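About Iltcombe Studio

Iltcombe Studio designs interiors and small exhibition spaces for schools, libraries and local museums. The office was set up by Shakuntala Dhillon and Qianru Wan and now has six staff - three designers, two model makers and an office manager. 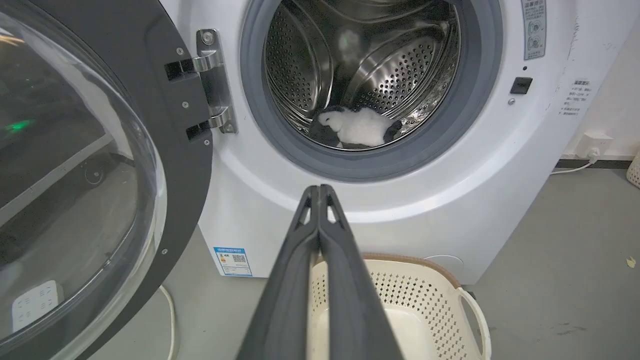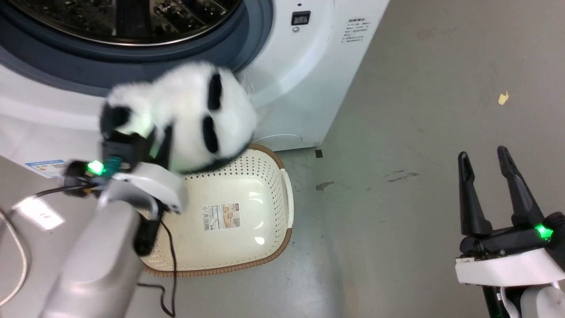
Maricica Sima writes of the Ditthorpe library display that the panels went up in a day and the drawings matched the room.

Each project starts with a measured survey. Scale models are built in house and kept for five years. Drawings are issued within 30 days of the survey.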